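We rewrote the house rules for the arm tables at Tivcombe in May. A few people asked to see them, so I'm putting the main points in a thread. Most of this came out of going back over 2,667 logged runs.

**1/** The old rules were 38 items on two sheets. People read the first page. The new list has 8 items and fits on one side, taped up where you log in.

**2/** Rule one is where you stand. Outside the tape while the arm has power, hand on the stop button if you're the second person. "It's only homing" doesn't count as an exception. Homing is when the arm covers the most ground.

**3/** Rule two is speed. We cap the arm at 370 mm/s whenever a person is in the room. The Testville site runs faster with the room locked and that's fine, but don't copy their config file over and forget to change the number. We did that once.

**4/** Rule three: say "moving" out loud before you press start, and wait for an answer. A thumbs up is okay if you can see each other. Silence means no.

**5/** Rule four is the reset. Put the table back to the written layout before each run, and write down any change. We lost two days of runs at Jorkby after somebody swapped a cup between sessions and didn't note it. The runs were good. We just couldn't say what they were runs of.

**6/** Rule five covers tabletop objects. Light, no sharp edges, nothing that shatters. Bowls and cups in plain colors work well - if one gets knocked to the floor you pick it up and carry on. 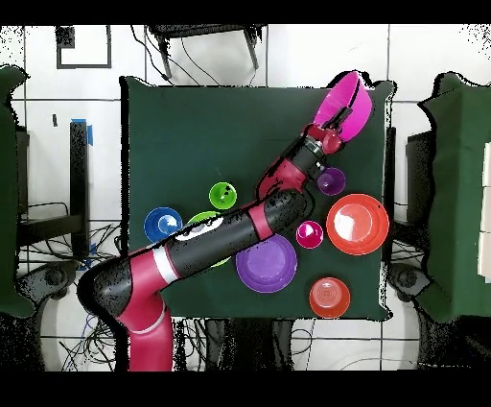

**7/** Rule six: a drop is a fail, even if the arm picks the thing up again after. Log it as a fail and put the recovery in the notes. We used to leave this to the operator, and the numbers from two people on the same task didn't match.

**8/** Rule seven is cables. Check them at the start of each shift, with the power off, and move the arm through its reach by hand if your model allows it. You're looking for anything that pulls tight or rubs.

**9/** Rule eight: anyone can stop a run, and they don't have to explain it until after. New people get told this first.

**10/** Bianchini asked if they can use the list as is. Yes, but measure your own tape line - ours is set for our arm and our room. I'll post the one-page version once I fix a typo in rule four.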